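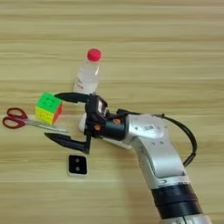

Can a council reopen a planning decision from years ago?

Asked by Felix, May 2, 2026

Our new council has voted to look again at every planning consent granted under the last lot, going back to 2000. One of them is my neighbour's extension, which I have learned to live with. Can they do this, or is it just something to put on a leaflet?

2 answers

Angus Rewi
They can look at whatever they like. Undoing it is another matter. Revoking a consent usually means paying compensation, and once the thing is built it gets dearer still. Ours announced a grand review in March, held 3 meetings and changed the wording on a form.

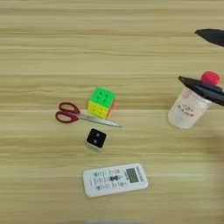

Small things on a wooden table

Áine Ó Riain
Mostly agree with Angus, but read the motion itself — ours ran to 17 pages and the word "reopen" wasn't in any of them. It said "note". Ask the clerk for the minutes too. If your neighbour gets a letter, they want a solicitor, and not the one who did the conveyancing.

Felix
Found it. It says "note".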